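Project report, Stakham lab section 3
Submitted 4/2/24

# Comparing two finger sets and two camera positions for dish and fruit handling

## 1. Goal

Our group was asked to pick one part of the robot setup and test a change to it. We picked two parts, which was more work than we expected. The first was the fingers. The arm in the teaching lab comes with flat parallel fingers, and the Kincaid kit adds a second set that angles inward to narrow tips. The second was the camera. The controller can take its picture from a small camera at the wrist or from a fixed one next to the table, and the lab handout does not say which to use.

We wanted to know which finger set was better for thin dishes, which was better for round objects, and whether the choice of camera made any difference to either.

## 2. Equipment

- Arm and controller from the Plendale bench, used with the stock settings
- Flat fingers (standard) and angled fingers (Kincaid kit)
- Wrist camera and fixed side camera
- Vukosix control software, student license
- Dishes, a black dish rack and an apple

We left the grip force at the default for every run. Changing it would have meant repeating the safety check for each new value, and we did not have the bench time.

## 3. Procedure

Each run started from the same home position. The operator gave the target, the software planned the approach, and the fingers closed once. A run was a success if the object was lifted and held until the timer ended at 3000 milliseconds. If the object slipped, turned over or was pushed away before the fingers closed, it was a failure. We did not allow a second try inside a run.

Flat plates were the hard case. With a plate lying on the table, the fingers have to take it by the rim, and the rim is low. A plate standing in the rack is easier to grip but harder to reach, because the dividers are close to it. The apple was included as a simple object that both finger sets should be able to handle.

The views from the two cameras differ a lot. From the wrist, the fingers take up the lower middle of the picture and the dishes tend to run off the side. From the fixed camera, the whole rack fits.
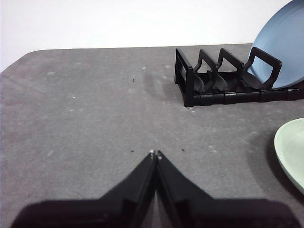 Wrist camera first, then the fixed camera with the apple on the green plate.

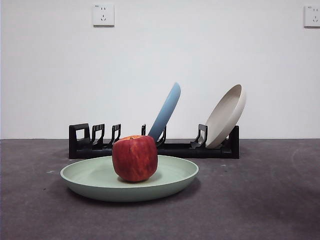 We calibrated both cameras before the first session and again after the wrist mount was tightened. The second calibration moved the wrist camera's result by 3 millimeters. All runs made before that were thrown out and are not part of the results.

## 4. Results

The log holds 2058 control records, and 600 of those are from the approach stage. We used the approach records to compare the cameras and the rest to compare the fingers.

**Fingers.** The angled set did better on plate rims. The narrow tips got under the edge where the flat fingers mostly pushed the plate along the table. In the rack the two sets were close, although the flat fingers touched a divider more often on the way in. The flat set was better with the apple. The angled tips held it at two small spots, and it sometimes rotated during the lift.

**Cameras.** The wrist camera gave smaller position errors at the end of the approach. Its weak point was the start. If the target was outside its view at the home position, the arm had to make a search move, and that added time to the run. The fixed camera found the target right away, but the arm could block its view near the end.

Using the fixed camera to start and the wrist camera to finish gave the best approach in our tests. Vukosix lets you switch sources in the middle of a plan, but the switch caused a short pause that we could not remove.

## 5. Problems

One fingertip pad on the flat set was worn when we received it. We replaced it and did not rerun the earlier apple trials, so the flat set's apple score may be a little low.

The bowl was dropped from the plan. The side camera often confused its rim with the edge of the rack, and fixing that would have taken a different detection model.

The lighting was not controlled. We kept the overhead lights on for all sessions.

## 6. Next steps

The bench is free again in July. We would like to add rubber sleeves to the angled fingers and repeat the apple runs with them. We would also like to test lower grip forces on the plates, with the safety check done ahead of time. The log files and the settings file are in the group folder under "fingers_v2".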